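**First robot open day, what should we expect at the table demo?**

Posted in Events & Visits, 4/30/22

I booked a visit to the Climach open day in Gorwood for our adult education group. The booking page lists a tour of the building, a talk, and "table handling, two-arm robot." I've never been to one of these. Most of our group are retired and a couple of them don't like standing for long. How long does the table part last, how close do you get, and is there anything to see if you aren't technical? I also have to tell them whether it's worth paying for the bus.

**flindar_road**

I went last July with a group a bit smaller than yours sounds. The table part took 30 minutes and we stood for all of it, so call ahead and ask for chairs. They had a stack of them in the hallway and brought some in when one man asked.

You stand behind a tape line, close enough to see the fingers move. There is also a wall screen that shows the table from the robot's side, and I ended up watching that more than the robot. The work is small stuff, with a plate on the table and one light object at a time in the hand.
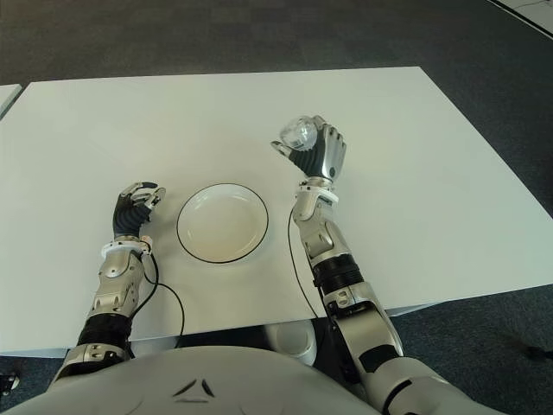 It's slow. If your people are expecting something like a car factory they will be let down. Tell them on the bus that it handles one thing, then there's a wait while the staff check something on a laptop, then it goes again. The operator talked through most of the waits and took questions, and the questions were the best part for me. Somebody wanted to know what happens if it squeezes too hard and we got a long answer about grip settings that I only half followed, but he was patient about it.

Non-technical is fine. The talk beforehand is more of a problem. It had a lot of slides and the room was warm. If you have to cut something, cut that.

**Dvorak**

bring a sweater, the hall was freezing when we went. parking is free but the lot fills up early

**two_left_gloves**

I've been twice, once with a school group and once with neighbors. I agree on the chairs. The tape line only has room for one row, so a group of more than a dozen gets split and half of you wait in the lobby. Put your slower walkers in the first half, and they can sit down in the lobby afterward.

Ask which hand they plan to use before they start, then stand on that side. With the neighbors I was on the left and most of the holding was done by the right.
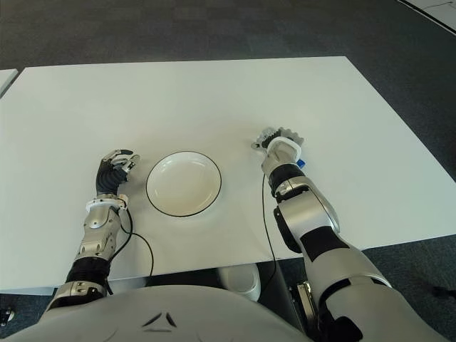 The arms take up a lot of the view if you're short, and the screen helps with that. Ask them to turn it toward the line if it's facing the door.

On the bus, we paid $113 for the round trip and it came to very little per person. The city bus also stops on the main road, but then it's a walk uphill of about 100 yards to the entrance. I'd pay for the bus with your group. There's a restroom right inside the front door and another one past the talk room.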